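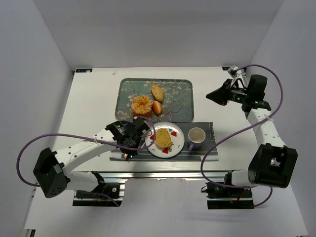 Minutes of the Millano Street Residents' Association, 7 February 2019

Print this page | E-mail this page

The meeting opened at the library annex with Yaowalak Wongsuwan in the chair. Minutes of the January meeting were read and approved with one correction - the drain on Gondard Lane is on the north side. Members discussed refreshments for the spring plant sale. Baked goods sold well last year, and it was agreed to have them again, put out on serving trays like the grey-green one with the branches and cream blossoms. A mix of rolls and muffin-type pastries was preferred to whole cakes, which need cutting. Sign-up sheet to go on the library door.

1. Drainage
The city has replied to our letter on standing water at the lower end of Gondard Lane. An inspection is promised but no date is given. The chair will write again and enclose the photos residents sent in January.

2. Bench and planters
Bideck quoted 4000 dollars for the bench, concrete pad and two planters, delivery included. Damgaard has not sent a figure. Several members felt we should not decide on a single quote. One asked if the pad could be left out - the chair said the city requires it on that corner. Held over to the next meeting.

3. Funds
The balance stands at 846 dollars after the insurance payment. The bench will depend on the neighborhood grant, and the application is still being filled in. Two letters of support are needed. The library has agreed to write one. The chair will ask the elementary school for the other.

4. Parking
Complaints again about cars left across the alley entrance during evening classes at the annex. Agreed to ask the library to put a note in its class mailing before we go to the city about signs.

5. Other business
The street light outside the laundromat is out again. Reported by phone, no ticket number given. A member asked for larger type on the newsletter. Agreed.

Meeting closed at 8:40 p.m.

Sign up for our newsletter. Enter your e-mail address to get meeting notices.

Recent items
Plant sale: call for seedlings
Leaf pickup schedule
Minutes of the January meeting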